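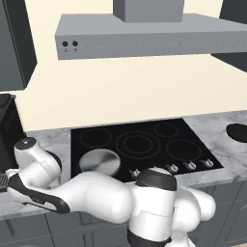 Vellside kitchen set, duplicate episodes
Status: Reopened
Opened: Jan 25, 2020

Ordered 2,000 simulated episodes from Drudum. Success rate looks great in the report. I don't buy it. Pulled 50 at random from the cooktop task and in 13 of them the lid starts on the front left of the cooktop, same pose to the last decimal. If the start state isn't being shuffled, we're training on copies.

Reply from support: randomizer is on by default, try a new seed.

Tried a new seed. Counter texture changed. Lid did not move.

Reply from support: please clear the Pilover cache and rerun.

Cleared, reran 1,000. Fewer repeats, but I only compared start poses, so I wouldn't call it fixed. Also, the arm covers much of the cooktop front in this view. How does the success check see the knobs? Please send the check itself, not the summary page.

Ticket stays open. Holding the Pritchard upload until February.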